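ホーム　よみもの　じっけん　ずかん　おたより
キーワードをいれてね　さがす

土がうつわになるまで　やきもののはなし

みなさんは、けさ、何をつかってごはんを食べましたか。お茶わん、お皿、それともスープのカップでしょうか。きょうは、そんな毎日のうつわのなかから「やきもの」のおはなしをしましょう。すこし長くなりますから、お茶でも飲みながら、ゆっくり読んでくださいね。

やきもののもとは、ねん土です。ねん土というのは、山の岩が長い長い年月をかけて雨や風にくずされて、とても細かいつぶになったものなんですよ。つぶは平たい形をしていて、あいだに水が入ると、つるりつるりとすべります。だから、おすとへこむし、ひっぱるとのびるし、手をはなしてもその形のままでいてくれるのです。すな場のすなでは、なかなかこうはいきませんね。

形ができたら、日かげでゆっくりかわかします。ここであわててはいけません。外がわだけ先にかわくと、ちぢみかたがちがってしまって、ぴしっとひびが入ることがあるのです。わたしも子どものころ、まちきれなくてお日さまの下に出してしまい、おばあちゃんへのゆのみを二つに割ってしまいました。あのときはずいぶん泣きました（おばあちゃんは、かけらをはし置きにしてくれましたけれど）。

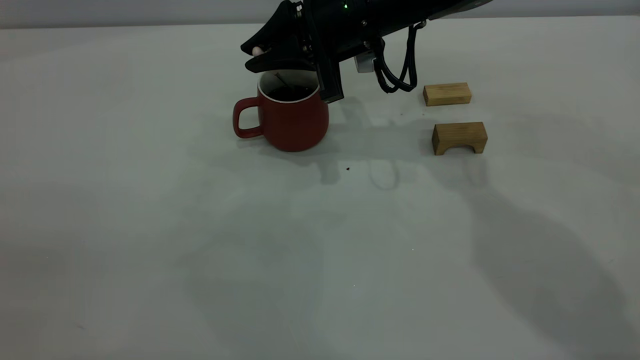
赤いマグカップ。左がわにまるい持ち手がついています。

さて、かわいたら、いよいよ「かま」に入れて焼きます。植木ばちのような素焼きなら、800度くらい。もっとかたい、じきという白いうつわになると、1300度くらいまで温度を上げるものもあります。おうちのオーブンはたいてい300度までですから、どれだけ熱いか、そうぞうできるでしょうか。あまりに熱いので、かまの中はオレンジ色や黄色に光って見えるんですよ。

焼くと、ねん土のつぶどうしがくっついて、水をかけてももとのどろにはもどらなくなります。これがやきもののすごいところです。大むかしの人がつくった土器が、土の中からいまでも出てくるのは、そのおかげなのですね。

色のひみつもお話ししておきましょう。ねん土に鉄がふくまれていると、空気をたっぷり入れて焼いたとき、レンガや植木ばちのような赤っぽい色になります。くぎがさびると赤茶色になるでしょう。あれとよくにたことが、土の中の鉄にもおこるのです。ところが、空気をへらして焼くと、おなじ土でも灰色や黒っぽくなることがあります。それから「ゆうやく」という、ガラスのもとになる薬をかけて焼く方法もあって、こちらは薬のまぜかたしだいで、青にも緑にも赤にもなります。

つやつやのうつわと、さらさらのうつわがあるのも、おもにゆうやくのちがいです。おうちの人といっしょに、食器だなのうつわの底をそっとさわってみてください。まるく出っぱった「高台」のところだけ、ざらざらしていませんか。そこは、焼くときに台にくっつかないように、ゆうやくをふきとってあることが多いのです。

ねん土あそびがすきな人は、ひもづくりにちょうせんしてみましょう。

やりかた
1　ねん土をころがして、細長いひもにします。
2　平たくした丸い底のふちに、ひもをぐるりとのせます。
3　つなぎめを指でならしながら、上へつみかさねます。
4　日かげに置いて、かわくまでまちます。

かわいただけのうつわは、水を入れるとくずれてしまいます。えんぴつ立てや、どんぐり入れにつかってくださいね。

つぎのよみもの　ガラスはなぜすきとおっているの？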